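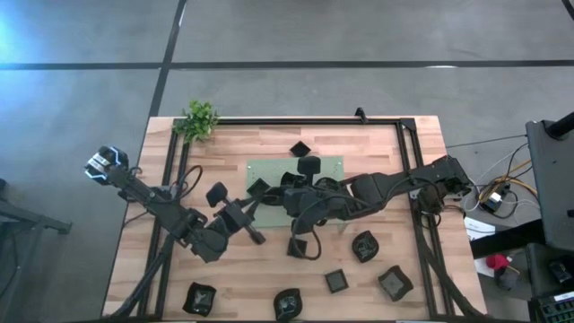

The Mateos bakery books: a talk with the keeper of the collection

Posted 14/07/2009

The museum at Jostham has finished listing the papers of the Mateos bakery, which baked in Station Road for three generations and delivered as far out as Fleltum and Pralley. The books came to us last November when the building changed hands. The keeper of the collection, who has done most of the listing, talked to us about what is in them and what members will be able to look at.

She had known that the bakery kept records but had assumed they were thrown out when the shop closed. "We'd asked twice over the years and been told there was nothing," she said. "Then the new owners rang up and said there was a cupboard behind the flour store with a shelf of ledgers in it, and did we want them before the builders came in. I went down that afternoon with my brother's van."

There were 13 day books and a quantity of loose paper. The day books are the main thing. Each morning's bake was written up by hand, with the number of each sort of loaf, what went out on the rounds and what was left at closing. The earliest begins just after the First World War and the last stops partway through a page in the late fifties. There are gaps. One volume has lost its cover and the first few weeks with it.

"The writing changes every so often and you get to know it," she said. "One of them pressed so hard that it's come through on the next page. Another one never wrote a seven the same way twice. I've given them letters, A to F, in the list, and I haven't tried to say who they were. The wages book might have told us but we haven't got a wages book."

The delivery rounds take up the back of each volume. There was a Jostham round in the morning and a country round that went to Fleltum first and came home by Pralley. Customers are entered by house or farm, which she thinks will be of most use to people tracing a property. Several of the farms have since been renamed or pulled down. She has made an index of house names, running to nearly 200 entries, and it can be consulted at the museum now. It has not been typed up yet.

Asked what had surprised her, she mentioned the country round in bad weather. "You'd expect it to be cancelled, and it wasn't, or not often. There's a week of snow where the book says Pralley by sledge, with the number of loaves, and then the next line is about yeast. That's all there is on it. I would love to know whose sledge."

She was also interested in how long people were allowed to owe. In the winter months some of the Fleltum accounts were carried over from page to page and then cleared all together after harvest. A few were never cleared, and a line was ruled through them in pencil. She has left the debts out of the index. "They're in the books and anyone who comes in can read them, but I didn't want somebody's grandmother coming up first thing as owing for bread."

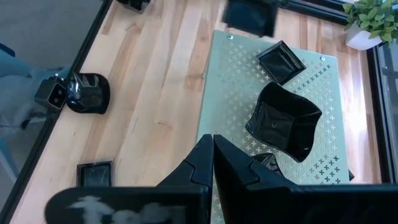 Light across the table top.

The loose papers are more of a mixture. There are flour bills, letters about the oven, a few printed price cards and a long quarrel with the railway over sacks that arrived split. The letters about the oven start with a crack in the floor of it and go on for 8 years. In the end the firm had it rebuilt by a man from Pralley, whose bill is there and is marked paid. The price cards are in good order and two will go into the shop window display in the front room.

There are no recipes, which is the first thing most people ask her. "I've had to disappoint everybody who remembers the lardy cake. The nearest we have is a note inside one cover that says less salt Saturdays, and I don't know what that refers to. If anyone who worked there can tell me I'd be pleased to hear it."

The condition of the books is mixed. Flour got into the bindings and brought insects with it at some point, though none of the damage is new. She brushed out each volume page by page before it went on the shelf with the rest of the collection. Two have weak spines and will be brought out only on request. Photocopying is not allowed for any of the day books, but visitors may take photographs without flash and may copy out as much as they like in pencil.

The bakery's history before the first surviving book is still thin. An advertisement in the old Jostham almanack shows the firm already trading in Station Road, and a chapel tea at Fleltum was supplied with buns by Mateos some time before that, according to the chapel minutes. Where the family came from, and whether there was an earlier shop, she does not know. The rate books may help, and she intends to go through them over the winter.

She would also like photographs. The museum has one view of the shop front, taken from across the road with a cart standing in the way, and none of the bakehouse. "People took pictures of weddings and carnivals and not so much of the back yard. But the carnival did go down Station Road, so if anyone has a float going by with the shop behind it, that would do very well. We can copy it while you wait and you take it home again."

The list of the papers is in the green binder on the reading shelf. To see the books themselves, please write or telephone at least 6 days beforehand and say which years or which round you are interested in. There is no charge to members. Other visitors pay the usual admission.

Anyone with memories of the country round, particularly at the Pralley end, is asked to leave a name and telephone number at the desk.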